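Open day at the Muster laundry rooms

We went over to Getau on Thursday for the open day at Muster, the laundry and textile reuse workshop that moved into the old Gamage building last August. Doors opened at 10, and a bus from the station stops across the road. Admission was free, and coffee was on sale in the entry hall.

Signe Eklund led our group, which had 13 people in it. She started in the sorting hall, where clothes come in by the sack and get split by fabric and then by color. Anything with a working zipper and no holes goes to the resale shop. Knits that are too worn to sell are washed anyway and used as wiping cloths or as stuffing for the Lollero floor cushions, which are sewn upstairs. The workshop made 2000 of those cushions last year. A large one costs 67 at the shop, and I thought it was firm but a little low for a chair.

Next came the small wash room. Eklund said reds and oranges are kept out of the main loads until they have been through once on their own. Raw edges are another concern, as loose threads collect in the filters, so badly frayed pieces are supposed to go into mesh bags. She passed one of the bags around. It had been mended several times.
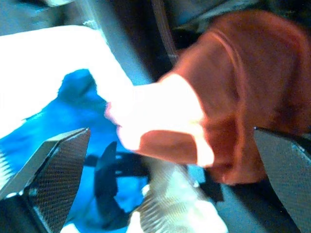
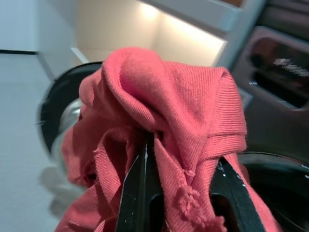 The drying room is down a short flight of stairs and has no elevator, so two people in our group waited in the hall. It was warm down there and fairly loud. Eilif Engebretsen runs that floor and answered most of the technical questions. A full cotton load takes 19 minutes longer in winter, he said, when the air coming in from the yard is damp. Someone asked about fabric softener. They do not use it on anything meant for wiping cloths.

The sewing room upstairs was open but no one was working while we were there, which was a pity. We looked at cushion covers and a rack of aprons and then went down to the shop. I bought a bundle of cloths and a wool blanket.

The tour takes a little over an hour. Parking behind the building is tight, and the yard gate closes at 4.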